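Rhodri Dafis
A thread on moving a choir's sheet music library from paper to a shared catalog. I spent most of September on this and people keep asking how it went. 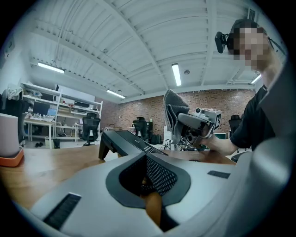

1/
Some background. The Grastley singers have been buying music since before I joined. It was kept in 43 boxes in a church hall closet, labeled by whoever was in charge that year. Some by composer, some by season, one just marked OLD.

2/
I started by pulling every box and writing down what was in it. Title, composer, arranger, voicing, publisher, number of copies. No sorting yet. If you sort while you list, you lose your place and end up listing the same Christmas carol twice. I did this on the first evening and had to start over.

3/
We own 400 titles. I had guessed we had half that. A lot of them are single copies somebody ordered to look at and then never programmed.

4/
Voicing matters more than I expected. We had the same spiritual in SATB, SSA and TTBB, all in one folder. Every time we sang it someone got the wrong part and found out at measure 9. These are now separate entries with separate numbers.

5/
On numbering: don't build meaning into the number. The old system had a letter for season and a letter for language, and then we bought a piece in Welsh and Latin that works for Easter or a wedding. Now each title gets the next number on the list and goes on the shelf in that order. Everything else is a column you can search.

6/
Photocopies. We had plenty. If we held a license or the piece is clearly in the public domain, the copies stayed and I put a note in the entry. The rest went to recycling. This means we can't sing the Hurent Mass until we buy a proper set. A few altos are unhappy with me.

7/
I looked at paid library software and went with a plain spreadsheet. Lawal, who runs the library for the Zarkirwood chorus, has used one for years and let me copy her column headings. The one I would have missed is "last performed." Our director uses it more than any other.

8/
Checkout is a second tab. Each folder has a number, each singer has a folder, and you write down what went out and what came back. At the end of the last concert we were short 2 copies, and I knew whose they were - one was in a car and the other was under a piano.

9/
Pencil marks: I erased the wrong ones (old cuts, old breath marks from a director who left) in the pieces we're singing this winter. I'm leaving the rest until we need them. A white vinyl eraser is best. The pink ones smear on older paper.

10/
Someone asked about scanning. I haven't scanned anything. Owning a paper copy doesn't give you the right to hand out a PDF, and I don't want to write to every publisher. If your choir has permission for particular pieces, put the file link in its own column.

11/
Still to do: the OLD box. It's mostly anthems with no cover page, and I can't place about half of them. If you know church music from the 1920s and like puzzles, send me a message and I'll type out the first lines.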